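首页 关于我们 课程与工作坊 遥操作服务 常见问题 联系 EN/中文

本网站使用 Cookie 以改善浏览体验。继续浏览即表示您同意我们的 Cookie 政策。 接受 管理设置

关于 Fuvell:我们教机器人干手上的活儿
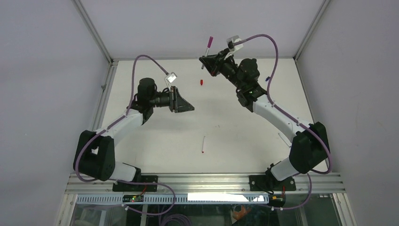 我是 Glenys Humphreys,Fuvell 的创办人之一,这一页从头到尾都是我自己写的,所以会有点啰嗦,请多包涵。先说我们做什么:我们手把手教机器人干活。有时候是真的用手扶着机械臂走一遍,有时候是人在旁边握着操作手柄,让机械臂跟着动,我们把整个过程录下来,整理干净,交给客户去训练模型。听上去挺玄乎,其实每天的日子相当朴素,就是坐下来,捏起一样东西,放下,再捏起来,再放下。笔是我们最爱用的教具之一!两条手臂分别装在铝导轨的两头,右边的夹爪夹着一支细细的记号笔,左边的夹爪空着,桌上搁着一个小红帽,您要是头一回来,八成会觉得这也太简单了吧。等您自己上手试十分钟,想法多半就变了。笔那么细,夹爪的指头又是硬邦邦的,角度偏一点,笔就跟着歪,人还得隔着一台机器去感觉它歪了多少。我当年第一次试,整整一个下午都在跟一支笔较劲,晚上回家吃饭,拿筷子的姿势都变得怪怪的(我女儿笑了我一个星期)。

我们是怎么开始的

Fuvell 最早只有两个人,我和 Meirion Hughes。我以前在职业学校教钟表维修,教了很多年,整天跟镊子、游丝和年轻人不耐烦的叹气声打交道。Meirion 是做工业自动化出身的,写程序、拉线、调电机样样都行,就是说话特别快,一着急更快,客户常常要请他再讲一遍。我们俩是在一次校企交流会上认识的,他在台上演示一套小机械臂,要它拧开一个瓶盖,拧了四次都没拧开。散场以后我走过去跟他说,你示范的时候手腕转得太急了,学生这样做我会让他重来。他愣了一下,说那你来示范吧。

我就真的坐下来示范了。我不会写程序,到今天也只会改改参数文件里的几个数字,可是我知道怎么把一个动作拆开来做给别人看。教学生和教机械臂有很多地方是相通的:动作要干净,该停的地方要停,不要一边做一边改主意。那天晚上我们在学校的空教室里待到很晚,第二个星期就开始商量要不要合伙。公司的名字是 Meirion 取的,我问过他好多次 Fuvell 是什么意思,他每次的解释都不一样,后来我就不问了,反正好念。

头一年真的很难。我们租了一间旧印刷厂楼上的屋子,夏天热得要命,桌面是我们自己刷的,刷了三层还是看得出毛刷的痕迹。那时候只有一条手臂,学什么都只能单手学,客户一问“双手的任务能不能做”,我们就只好说“快了快了”。后来接到 Bevan 的单子,才总算有钱把第二条手臂装上。Bevan 是做文具包装的,想让机械臂学会把笔一支支收进盒子里,我们对笔的感情(又爱又恨)就是从那时候培养起来的。

我们怎么示范一个任务

很多朋友写信来问,你们到底是怎么教的?我就拿平常的一天来讲吧。

早上先对任务。客户给我们的往往是一句话,比如“把笔帽盖上”。这句话人听得懂,机器可听不懂,连我们自己的操作员听了也会做出五六种样子来。有人习惯先拿笔再拿帽,有人反过来;有人把笔竖着,有人横着;有人喜欢在半空里对准,有人喜欢靠着桌子。所以我们开工前会坐下来把做法说定,哪只手先动,夹在什么位置,在哪里会合,放下以后夹爪退到哪里。说定了就写下来,贴在操作位旁边。我以前在学校就是这么写实训单的,现在的格式几乎没改过,连标题字体都是老样子。

然后是热身。每位操作员正式录之前都要先空手走几遍,再拿东西走几遍,这几遍统统不算数。别小看这一步!人的手早上是僵的,遥操作尤其明显,前几遍总会有多余的小动作,往左一点、再往右一点,像在门口找钥匙孔。机器学东西可老实了,您教它犹豫,它就学会犹豫。我们早期有一批数据就是这样,训练出来的手臂每次夹东西前都要抖三抖,Meirion 查了两天程序,最后发现是我那阵子肩膀疼,示范的时候老要停下来缓一缓。那批数据我们全部重录了,客户没有多付一分钱,我现在说起来还有点脸红。

正式录的时候,一个人操作,另一个人看着。看着的人负责喊停,也负责摆东西。摆东西也是有讲究的,同一个位置录太多遍,机器就只认得那个位置,所以每一遍都得挪一挪,转一转。新来的同事往往嫌摆东西无聊,我倒是觉得这是最能看出一个人细不细心的活儿。有位同事(她不让我写名字)摆了三个月东西才开始上手操作,结果一上手就特别稳,因为哪种摆法难、难在哪里,她早就看得明明白白了。

还有一样,失败了怎么办?我们的做法是分开存。掉了、夹歪了、撞了,都单独标出来,不混在好的里面,可也不随手删掉。有些客户专门要这种,他们想让机器学会掉了以后怎么捡回来。捡东西我们会单独设计成一个任务,认认真真地录,跟真的手滑掉下去那种不放在一起。

扶着教和遥控教,哪个好?

这大概是我被问得最多的问题,每次办开放日都至少有三个人问。我的回答总让人不太满意:看任务。

扶着教,就是把机械臂放松,人直接握住它,推着它走。好处是手感直接,碰到了就是碰到了,力气有多大自己心里有数。像沿着边擦一条线、慢慢推一个抽屉这类动作,扶着教又快又顺。麻烦在于人站在旁边,手和胳膊难免挡住视线,相机看到的就不光是机器自己了,还有我的袖子。再说两条手臂要一起扶,那姿势可真不好看,腰也受不了。

遥控教呢,人坐在操作位上,手里动,那边跟着动。画面干净,两只手可以同时来,坐着也舒服得多。可是手感隔了一层,您捏得太紧,自己是不知道的,得学着用眼睛去看。我的钟表学生当年也有这个阶段,戴上放大镜之后手就不听使唤,练一练就好了。一般人坐上来,头一天都急,第二天开始烦,第三天就慢慢找到感觉了。我们的新操作员要练满 16 个小时才可以录交付用的数据,少一个小时都不行,这条是我定的,谁来说情也没用。

数据录完以后

录完可不等于做完了!每一段我们都会从头到尾看一遍,是真的用人眼看。Meirion 写了一个小工具叫 Mumari,能把动作曲线和画面对在一起播放,哪里突然跳了一下、哪里停得太久,一眼就能瞧见。这个工具本来只给我们自己用,界面丑得很,按钮上的字还有他打错没改的。后来有客户看见了也想要,我们就整理了一版,随数据一起交过去。到今天,按钮上那个错字还在,他说改了怕老用户找不到,我是不信的。

每批交付都附一份说明,写明任务做法、操作员编号、设备的布置、哪些段是失败的、哪些段我们自己拿不准。最后这一项有的同行不写,我坚持要写。拿不准就是拿不准,您拿回去自己判断,总比训练到一半才发现要好。

去年我们替客户交过一批 375 段的双臂任务,其中有 52 段我们标了“存疑”。对方的工程师打电话来,一开口语气不大好,说怎么这么多存疑。我陪着他一段一段地过,过到一半他的语气就软下来了,还问我能不能把他们自己以前录的数据也拿来看看。现在这家客户每个季度都找我们。

工作坊和教学

我到底是老师出身,光接单子心里痒痒的。所以 Fuvell 一直有一部分时间留给教学,我们叫它 Fokano 工作坊(名字又是 Meirion 取的,别问)。来的人什么样的都有:大学里的研究生,工厂里管产线的师傅,中学的科技老师,还有退了休想来看看新鲜的。工作坊一共两天,第一天不碰电脑,全是用手。先两人一组,一个人闭上眼睛,另一个人扶着他的手去拿桌上的东西;接着换过来,再接着换成只用嘴说。大家笑成一团,可是笑完了都会懂得一件事,原来把一个动作讲清楚这么难。

下午才坐到操作位前面去。任务很小,夹起来,移过去,放下。我会在旁边看着,基本不说话,等人家自己发现问题。有位产线上的师傅,干了一辈子装配,手巧得不得了,坐上来却怎么都放不准,急得直拍大腿。他第二天早上提前一个钟头就到了,站在门口等开门,那天下午他放得比谁都准。我特别喜欢看到这样的时刻!

第二天看自己录的东西。这一步比较难受,就跟听自己的录音差不多,每个人都觉得自己动作怎么那么丑。我们会一起挑,哪些可以留,哪些得重来,为什么。最后用大家的数据现场训练一个很小的模型,跑给大家看。跑得好不好不一定,有一回跑出来的手臂就只会往左边去,全班都笑翻了,可是那一班的学员后来来信最多。

下一期工作坊定在九月,报名在“课程与工作坊”页面。名额不多,一条手臂前面只能坐一个人,我们不想让大家花一天时间排队。

我们的团队

Meirion 负责设备、软件和所有我听不懂的部分。他有个习惯,凡是线都要理得服服帖帖的,从手臂上下来的每一根都得留够余量,手臂伸到最远也不能绷着。谁要是图省事随便一绑,他会一声不响地拆了重来。我负责操作员的培训和任务设计,也负责跟客户说“这个做不了”。这句话他说不出口,他什么都觉得能做。

操作员是我们最宝贵的人。他们的背景五花八门,有学雕刻的,有当过牙科技工的,有弹钢琴的,也有什么都没学过、就是坐得住的。招人的时候我不太看学历,我会请对方当着我的面把一根线穿进针眼里,看他穿不进去的时候是什么反应。穿进去穿不进去都不要紧,我看的是第二次伸手稳不稳。操作员每坐满一段时间就必须起来休息,这也是写进排班表里的。手累了,数据就累了,这是我自己的肩膀换来的教训。

薪水和署名我也想讲一讲。有些地方把录数据当成零工,按段计钱,录得越快拿得越多。我们按时间付,录一段慢的和录一段快的,拿的是一样的钱。交付说明里,操作员愿意署名就署名,不愿意就用编号。我觉得教机器也是教,教的人应该有个名字。

我们不做什么

这一段是 Meirion 劝我别写的,他怕吓跑客户,可我还是想写出来。我们不录在别人不知情的情况下拍到的人。我们不接赶工到操作员没法休息的单子。客户的任务和数据,不会拿去给别的客户用,连动作说明单也不会照抄过去。还有,假如一个任务用普通的固定程序就能做好,我们会照实跟您说,然后给您介绍会做的人。上个月就有一位客户,听我讲完转身去买了一台很普通的设备,挺好的,他省了一大笔钱,还寄了一箱苹果来。

常有人问能不能参观

能!提前写信约时间就好。我们一般安排在下午,上午操作员要集中精神,屋里最好别有外人走来走去。来了以后请把手机调成静音,不要碰桌上的东西,哪怕看着像是随手丢在那里的,也可能是刚刚摆好的位置。想亲手试一试的话,信里写一句,我给您留个操作位。带孩子来也欢迎,我的经验是孩子比大人学得快,他们夹不住就哈哈一笑,马上再来一次,大人夹不住就要解释半天。

目前我们一共录过 301 个不同的任务,从盖笔帽到叠毛巾都有。叠毛巾那个我至今不满意,有一个角总是翘着。Meirion 说客户早就验收了,让我放下吧,可是我有空还是会坐下来再叠几遍。

合作、报名或者只是想聊聊,请从“联系”页面给我们写信,信都是我先看,回得慢了请再催我一次。

Glenys Humphreys
本页更新于 2025年7月7日,星期一

订阅 Fuvell 通讯:输入您的电子邮箱,工作坊开放报名时我们会通知您。 订阅

首页 关于我们 课程与工作坊 联系 隐私政策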